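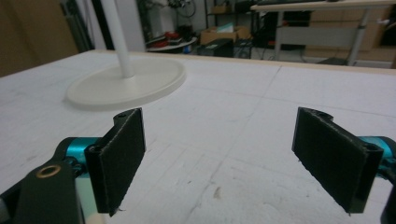
Ticket 1419 - label printer skips every other label, Matance packing room
Status: closed
Priority: normal

8:40 Packing says the Ellero printer feeds one good label, one blank, one good. Started with the new roll this morning. Orders backing up, they're hand writing the small parcels.

8:55 Power cycled. Same. Cleaned the sensor with a dry swab, same. Ran the self test from the front button, prints fine, no skips. So probably not the hardware.

9:10 Checked label size in the driver. Set to the old stock. New roll is shorter with a narrower gap. Changed it, printed 15, all good. Told packing to carry on.

10:05 Back again. Skipping only when printing from Triveo. From a plain text file its fine. Triveo has its own page setup and ignores the driver. Why.

10:20 Found it under Shipping > Templates > Margins. Bottom margin was 20, pushes the page over onto a second label. Set to 0, saved. Went back to old value by itself when I reopened the window.

10:35 Template is locked to the admin login. It lets you type a new number and hit save and says nothing. Logged in as admin, changed it, stuck this time.

11:15 Test batch from Triveo, no blanks. Barcodes scan at the packing bench and at the back door. Text a bit light on the left side, turned darkness up two steps.

1:30 Packing reports one blank after a roll change. Gap calibration hadn't been run. Hold feed button until it blinks twice, let go. Did it with them so they know teh steps. Taped a note inside the lid.

3:50 400 labels since lunch, no skips. Closing.

To do: same template change on the Matei site before their new rolls go on, they order from the same supplier. Ask if Triveo can show an error when a save doesn't take. Reopen this one if it comes back Thursday after the update, don't start a new ticket.

Recent tickets
Scanner beeps but no entry in Triveo
Matei: shared folder asks for password twice
Ellero driver missing after update
Packing room wifi drops near back door

Contact the help desk | Copyright Matance IT | Back to top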